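Sorting the block bin and sanding the rough ones

10/12/2022

I spent most of the long weekend on a job I had been putting off since February, which was going through the wooden blocks. We have a lot of them. The original set came from Toma, then we added a bag of plain offcuts from Raltow, and after that they just kept coming from yard sales and from family clearing out closets. They all ended up in the same bin, and the bin got too heavy to lift off the shelf.

I started by dumping everything out on an old sheet on the floor. I do not recommend doing this after dinner. It took longer than I expected just to get the blocks separated from the other stuff that lives at the bottom of a toy bin – puzzle pieces, a sock, two dried-out markers and a key I still can't match to a lock.

My piles were simple. Flat pieces went in one, cubes and bricks in another, and arches and odd shapes in a third. Anything painted went to the side, and so did anything with a split or a splinter. I threw out very little. Most of the damage was raised grain and fuzzy corners, and you can fix that with sandpaper in a minute or two per block.

The flat pieces get used the most in our house. They are roofs, roads, beds, bridges and pizza. The Toma ones are a nice thickness and have held up well. The Raltow ones are cheaper and you can tell, because the edges come sharp and the sizes are not consistent. If you stack several of them, the tower leans. I still like having them, and I would buy another bag at the same price. I paid 15 dollars for mine.

For the sanding I moved to a table and put a mat down. I have done this kind of work straight on the tabletop before and regretted it. A mat keeps small pieces from sliding, it catches the dust, and you can pick the whole thing up and shake it out in the yard when you are done.

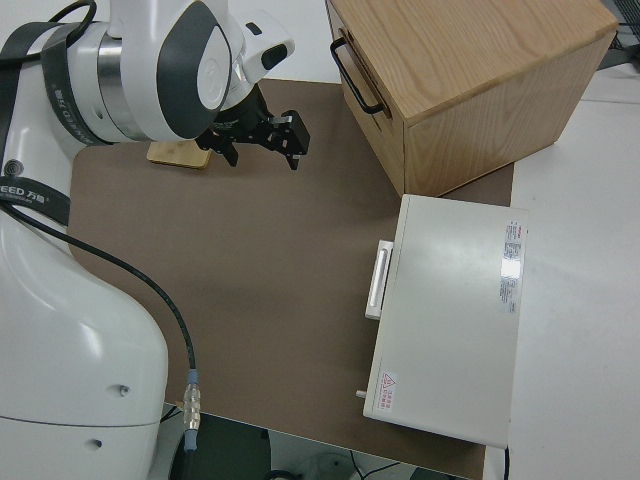

I used 120 grit for the bad corners and 220 for everything after that. Go with the grain on the flat sides and don't press hard. On the ends I just made a few light passes until it stopped catching on my sleeve, and that was my whole test. If it doesn't snag the sleeve it won't snag a kid.

After sanding I wiped each one with a barely damp rag and let them sit overnight. The water raises the grain a little again, so some of them needed one more quick pass with the 220 in the morning. I skipped that step on the bricks and they feel fine.

I went back and forth on a finish. The tin I had in the garage was Plallar wood wax, left over from a cutting board, and I tried it on 2 blocks to see. It darkened the wood more than I wanted and they felt slippery when stacked. I let those go into the bin as they were and left the rest bare. Bare wood gets grubby, but it grips better, and I can always sand it again.

Storage was the other half of the problem. I had been looking at the Grorkby cubes for a while and finally bought a pair of the low ones with the rope handles. They are shallow enough that you can see what's in them without dumping everything, and that is all I wanted. Flat pieces and bricks went in one, arches and odd shapes in the other. The painted blocks went into a shoebox for now. They are nice to look at but the paint is chipping on a few, and I don't know how old some of them are, so they are staying up high until I decide.

The old bin is in the garage holding extension cords.

I still have a short stack of split pieces to glue. I'm waiting on clamps, as the ones I own are too big to hold something this small without crushing it. Rubber bands worked on one and slipped on the next. If you have a good small clamp you like, leave it in the comments.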